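The Hanthorpe slip was a fault in the grip-width readings of a hand-held gripper used for kitchen work, found at the Sonville test kitchen in the spring of 2018. It takes its name from the Hanthorpe finger joint, the small linkage in which the trouble was finally traced, and it is still remembered rather fondly by the people who spent so many long evenings looking for it.

History

The fault was first written up on May 29, 2018, by Anjani Osman, a patient and well-liked technician who had been checking a batch of 200 recordings and noticed that 9 of them showed the fingers fully closed while a dish was plainly still between them. A wider check by the Liltton office found 129 more – a good deal worse than anyone had hoped.

Cause

A pivot pin in the joint could work itself slightly out of its seat after long use, so that the fingers and the sensor no longer agreed. Harahap, the maker of the joint, supplied a longer pin in June, and 40 grippers were refitted.
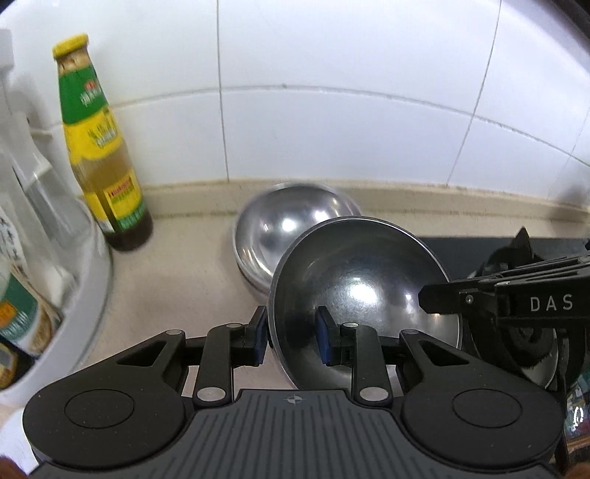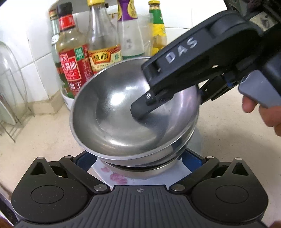

Effect on handling

The slip was most troublesome with thin, smooth objects, where a small error in width makes a large difference to how firmly the fingers seem to be holding. A stainless steel bowl is a fair test of this, whether it is pinched at the rim or tipped by a fingertip pressed to its inner wall, and Osman's later checking notes treat the two kinds of contact separately – a sensible habit that the Sonville kitchen has kept up ever since.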